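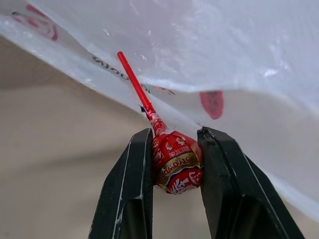

I've been keeping sweet wrappers since I was nine, and lollipops are still the ones I get most excited about. They're awkward things to keep, mind you – a flat toffee paper goes in an album in seconds, but a lolly wrapper has been twisted and pulled over something round and it never quite forgets it. The red one is a good example of what I like. It has a gold-and-white band going right across the middle, edged with thin dark lines, and what looks to me like "Strawberry" in swirly red-outlined lettering, plus little white and yellow bits and bobs scattered all over. Lovely and shiny too, with all those crinkles catching the light. I can never bring myself to unwrap a busy one like that straight away.

Wrappers and Sticks: the lollipop pages

Welcome to the gallery! The whole collection stands at 582 wrappers as I type this, and it lives in three ring binders and a biscuit tin. The notes below go with the lollipop section. I've put down where things came from if I can remember, and left it blank if I can't.

Strawberry, red
Strawberry is the flavour I have most of by miles. Everybody makes one and nearly everybody makes it red, so the fun is in the bands and the lettering. I keep these together at the front of the binder and it's easily the brightest page in it.

Unditz, cola
From the kiosk at Unditz, where we stopped for petrol on the way to the coast. Brown and silver, very plain. The lolly itself tasted of cough mixture, but I bought four so that I'd have spares to swap.

Cerkia fruit mix
Cerkia did a bag with six flavours and I only ever found five. The missing one is pear. If you've got a pear, please, please write to me! I'll swap you two of nearly anything.

Higuchi melon
A kind reader posted me this one folded inside a birthday card. Pale green, waxy paper instead of film, and it still smelled of melon when I opened the envelope. My favourite of the lot, I think, though I change my mind every other week.

Ronell sherbet dip
Is it a lollipop? It has a stick, so I say yes. I had a long and rather heated exchange of emails about it and the wrapper is staying put. The paper tears if you so much as look at it, so go gently.

Ronell orange, old style
Found in the pocket of a winter coat I hadn't worn since 2000. The lolly had stuck fast and I had to float the paper off in a bowl of lukewarm water, which took most of an evening. There's a stain along the bottom that won't shift.

A few words on flattening, as I get asked a lot. Wipe the inside with a barely damp cloth, let it dry overnight, then press it between two sheets of baking paper under something heavy. I use the big atlas. Don't iron the shiny film sort – I did that once with a grape one and ended up with a purple raisin. If a wrapper has a picture that only makes sense on a round lolly, I take a photo before I eat it and keep the two together.

Swaps are open again from October. Doubles only, please, and no chewing gum papers, they have their own people.

Page last updated 7 September 2020. Next to go up are the toffees, once I've found my scissors.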